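What I Do Differently at the Bench Since We Got the Robots

2023-02-13 - 7 min read
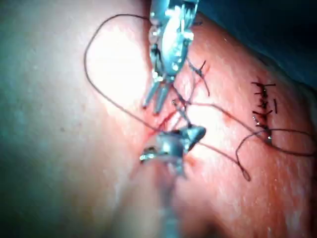

Thread first, everything else second

I've been running the practice lab for our surgical teaching group for a good while now, and if you'd told me back then that half my workshop tips would end up being about sitting down, I'd have laughed. But that's where we are! The stitching gets done from a console, the tools do the reaching, and the people around the table have ended up with a whole different set of chores. So these are my tips for the chores.

Cut your thread before anybody sits at the console. A long tail makes a big open loop that swings out to one side, and the person driving has to think about where it's lying the whole time. We used to hand out whatever length came off the spool. Now I pre-cut and lay the pieces on a damp towel, and people stop fishing around for the end. Dark thread, always. You want to be able to find it at a glance against something pale and shiny.

Keep the ends you trim about the same length if you can. I know, mine aren't always either, and the fifth stitch in a row never looks as nice as the one I started with (tired hands, even with a machine in between).

What the helper does now

This is the part that changed most. The helper used to hold things. Holding was the job, and you went home with a sore neck. Now the helper watches, swaps tools, and talks. Sewwandi Barua, who has the bench next to mine, got really grumpy about it for the first month - she said she felt like a coat rack. Then she started calling out the slack in the thread before the driver saw it, and now everybody wants her on their table.

So my tip is to agree on your words ahead of time. Ours are "slack," "hold," "swap" and "cut." Say it once, wait for it to come back to you, then move. The person at the console has their face in the viewer and can't see you pointing. I pointed for weeks.

Tool care, the boring bit

Wipe the jaws between rounds. Little hinged parts have little dark corners, and stuff dries in there. I use a soft brush and warm water right away, then the proper cleaner the maker tells you to use. No steel wool, please! I had to hide ours.

Lay tools down in the order you'll want them. I bought a Pondus tray with the rubber ribs and it beats the folded towel I used before. The Hesero one is prettier but the slots are too wide and everything rolls.

Turn your light down a notch if the metal is glaring back at you. Shiny tool, shiny surface, bright lamp, and pretty soon there's a white patch right where you're trying to judge a stitch.

Take turns, and get up

We do 20 minutes at the console and then trade. You don't feel yourself getting stiff the way you did standing up, so you stay too long and your stitches wander. I set a kitchen timer. It has a chicken on it.

And keep people stitching by hand too. We put an hour of plain needle and driver work back on the schedule in October, after a couple of the newer folks told me they'd hardly done any. They grumbled, I grumbled, and I'm keeping it - my own knots had gotten sloppy and I hadn't noticed.

Next up on my list is sorting the spare parts drawer.

Recent posts
Labeling Drawers So Other People Can Read Them
My Jugah Stool, One Year In
Fixing a Wobbly Bench with 35 Cents of Felt
Drillberg Hooks and Where I Put Them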